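Acta de la reunión sobre el puesto de bebidas automatizado
Planta de Grolldale, sala pequeña de la segunda planta
28 de diciembre de 2018

Asistentes: turno de mañana de cafetería, turno de tarde de cafetería, mantenimiento, prevención de riesgos, recursos humanos y la representación de la plantilla. Se incorpora por teléfono la oficina de Trirnatthorpe, a la que se oye bien cuando no habla nadie más.

1. Acta anterior

Se aprueba con una corrección. Donde decía que la plantilla había acogido los brazos «con entusiasmo», debe decir «con educación».

2. Estado del puesto

Mantenimiento informa de que los dos brazos llevan en pruebas desde junio y de que el programa de Ostitz, en su versión actual, cubre 17 tareas del puesto: colocar vasos, poner pajitas, retirar vasos usados y otras de menor lucimiento. Para cuatro de ellas sigue haciendo falta una persona al lado. El turno de mañana pregunta si «al lado» significa mirando o trabajando. Mantenimiento contesta que mirando. El turno de mañana pide que conste que mirar también cansa, y consta.

En el último periodo se registraron 133 avisos de parada. La mayoría se resuelve pulsando el botón de reanudar. Se discute quién debe pulsarlo. Según el procedimiento, el personal con formación; según la costumbre, quien pase más cerca con una mano libre. Prevención recuerda que la costumbre no está firmada por nadie y ruega que se abandone.

3. Cambios en las funciones

Recursos humanos presenta la nueva ficha del puesto, que pasa de «auxiliar de cafetería» a «auxiliar de supervisión de servicio». La representación de la plantilla pregunta si el cambio de nombre lleva aparejado un cambio de sueldo. Recursos humanos responde que la ficha está en revisión. Se pregunta cuál de las dos cosas está en revisión, la ficha o el sueldo. Se traslada la consulta a Trirnatthorpe, que toma nota.

El turno de tarde expone que el trabajo ha cambiado más de lo que recoge el papel. Antes se servía y se charlaba; ahora se repone, se vigila y se anota, y la charla se hace de espaldas al mostrador. Hay quien agradece no repetir el mismo gesto toda la jornada — las muñecas, sobre todo — y hay quien echa de menos saber qué toma cada uno. Las dos opiniones proceden en algún caso de la misma persona, según el día.

Se acuerda que nadie perderá horas por la puesta en marcha durante el primer año. La representación pide el acuerdo por escrito. Recursos humanos señala que esta acta es un escrito. La representación pide otro.

4. Formación

La empresa Nghiêm ofrece un curso de cinco sesiones para el personal del puesto. El turno de tarde solicita que se imparta dentro de la jornada y que el manual venga en castellano, ya que el provisional llama «mano terminal» a la pinza y ha causado cierta inquietud. Se aprueban ambas peticiones. Mantenimiento se ofrece a preparar una hoja plastificada con las paradas más frecuentes y lo que hay que hacer en cada una, sin la palabra «terminal».

5. Material y orden de la mesa

Se repasa el material de prácticas. Los vasos de plástico y las pajitas se piden ahora por cuenta de formación y ya no de cafetería, lo que ha mejorado mucho las cifras de cafetería. 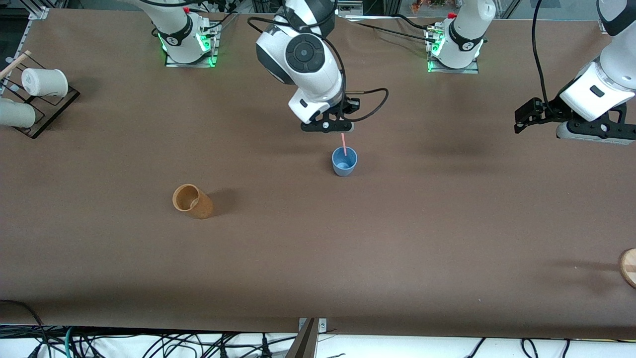

Mantenimiento insiste en que las pajitas son la parte delicada, porque una persona corrige la inclinación sin pensar y al brazo hay que explicárselo todo. El turno de mañana, que lleva años corrigiendo sin pensar, propone que alguien de cafetería asista a las sesiones de ajuste. Se acepta, con tiempo asignado en el cuadrante y no «cuando haya un hueco».

Prevención pide que los cables se recojan en canaleta antes de la próxima visita de Ostitz. Mantenimiento se compromete. Prevención observa que el compromiso figura también en el acta de junio. Mantenimiento se compromete de nuevo.

6. Ruegos y preguntas

Se pregunta si los brazos van a participar en el bote de propinas. Se contesta que no. Se pregunta si, en ese caso, el bote se mantiene. Se contesta que sí y se pasa con rapidez al asunto siguiente.

El turno de tarde ruega que se baje el volumen del pitido de aviso, que se oye desde los vestuarios. Queda encargado a mantenimiento.

Trirnatthorpe pregunta si puede colgar.

Pendiente para la próxima reunión: ficha del puesto, escrito sobre las horas, calendario del curso, canaleta.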